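The train to Jurnmont takes 54 minutes, and I had the last chapters of Nuala Ó Briain's new mystery open the whole way. I nearly missed my stop! The Prenen Inheritance runs to 680 pages, and I would have happily taken more.

If you haven't met her detective yet, you have a treat coming. Inspector Hung is a grumpy ex-mapmaker who solves murders by walking the same street over and over until something looks wrong. This is his sixth outing, and by far his strangest – a locked library, a missing will and a village where everyone seems to own the same umbrella. 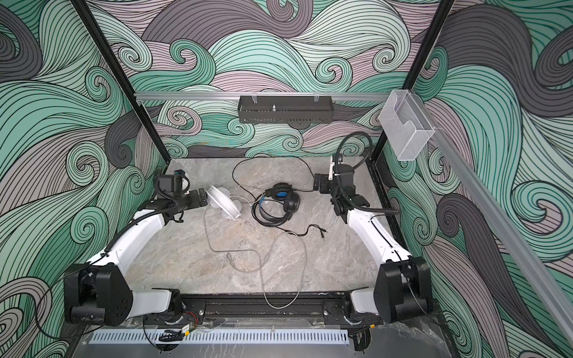
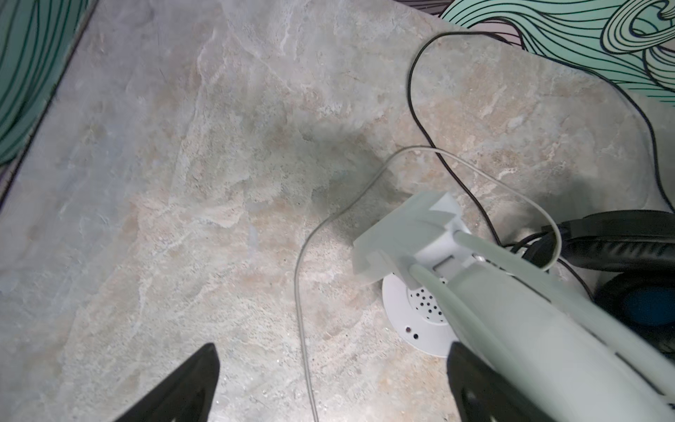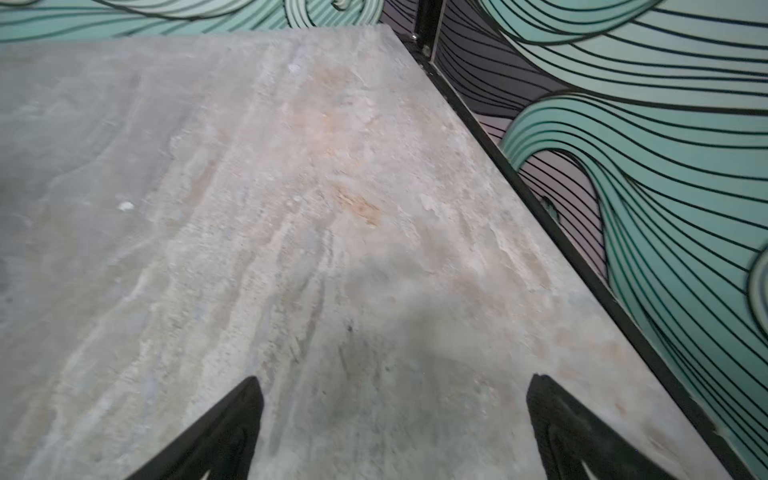 Photos: Lachlan Hoani

Ó Briain writes in longhand, at a kitchen table in Iltberg, and she plots backwards. "I need to know who's lying on the last page," she told me over very strong tea. "Then I go and find out why they started."

Her first draft was 801 pages. Out went a ferry crossing, two cousins and a whole subplot about bees (I begged her to publish the bees separately, and she laughed, but she didn't say no).

Start with book three, The Tin Orchard, if the length scares you. It's short, it's funny, and the scene in the bell tower still gives me goosebumps. Book seven is due in November.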